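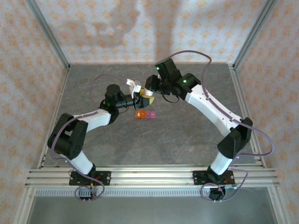

I have been papering small things for years now, and this gallery page is where I put them when they're done. Shelves, cupboard backs, the inside of a blanket chest, one very patient dollhouse. My favorite jobs are the three-sided ones, where you get a back and two sides to play with and the pattern can travel all the way across. The orange floral went on all three walls in one afternoon in August, and I still get a kick out of how cheerful it is over that gray mottled surface! Pale background, orange flowers, done. I put off choosing it for weeks (too busy? too kitcheny?) and then wondered what I'd been fussing over.

The paper: it's called Lerkow, and I bought it as an end roll from Brevum, the little paint and paper shop I go on and on about. They keep the leftovers in a bin by the door and I can't walk past it. I have 7 end rolls in the closet right now, which my household thinks is plenty. I disagree, but quietly.

The colors: orange, pink and magenta cubes in a row, all of them see-through, and I love them against those flowers. The orange one picks up the paper and the other two pull it toward something a bit more raspberry. I've been looking at pinks ever since — there's a cushion in my future, I can feel it.

The corners: inside corners are where small jobs go wrong. I used to fold one long piece around and press it in with my thumb, and every time it pulled away later and left a soft curve where I wanted a crisp line. Now I cut a separate piece for each wall. The back goes up first and wraps a sliver onto each side, then the side pieces go over that sliver. It wastes a little paper and takes longer, but I don't find myself poking at it a month afterward.

The paste: Rolto, the ready-mixed kind, in the tub. I brush it on the wall and leave the paper dry, then give it 10 minutes of not being touched (hard for me) before I trim. A fresh blade for every wall. I know that sounds extravagant, but a dull one chews the edge and you'll see it every time you look over there.

The posts: I like paper that stops at a metal edge. Aluminum on the left and the right, flowers in between, a bit like a picture mount. If you have posts like that, trim with the blade held flat against the metal and go slowly. I've had a wobble or two doing this on other jobs and ended up patching with scraps, so keep your scraps!

A few of you wrote in asking about matching the pattern from wall to wall. With a scattered floral I line up one big flower near eye level and let the rest do what it likes. Stripes are another story and I'm staying away from them until I've finished the hallway.

Next up is the Kaushik, a green leafy one I've been saving for the bookcase in the back bedroom. It has a much bigger repeat, so I'll be on my knees with a pencil for most of that weekend. I'll add it here once it's trimmed.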